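**Sikura Mezzanine Guardrail System**

The Sikura guardrail is a black powder-coated steel railing supplied by Brekenico for upper floors, landings and open stairs in commercial buildings. It is sold in straight sections of 48 inches, which may be joined in line or at an angle using the Pagano corner bracket.

**Specifications**

- Section length: 48 in
- Post base: 9 in square plate, four anchor holes
- Shipping weight per section: 47 lb
- Finish: black, matte
- Stair kit: sold separately

Posts must be fixed to concrete or structural steel. Anchors are not included. Buyers are responsible for confirming railing height and load requirements with the local building department before placing an order.

Orders of 50 sections or more ship by freight from the Bretenico warehouse. A loading dock or lift truck is required at the delivery address. 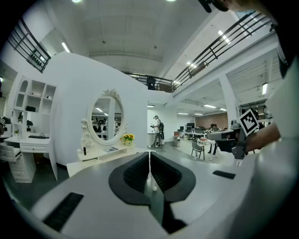
Replacement posts, end caps and touch-up paint may be ordered by part number. Sections that have been cut or drilled cannot be returned. Finish samples are available on written request, limited to one set per customer.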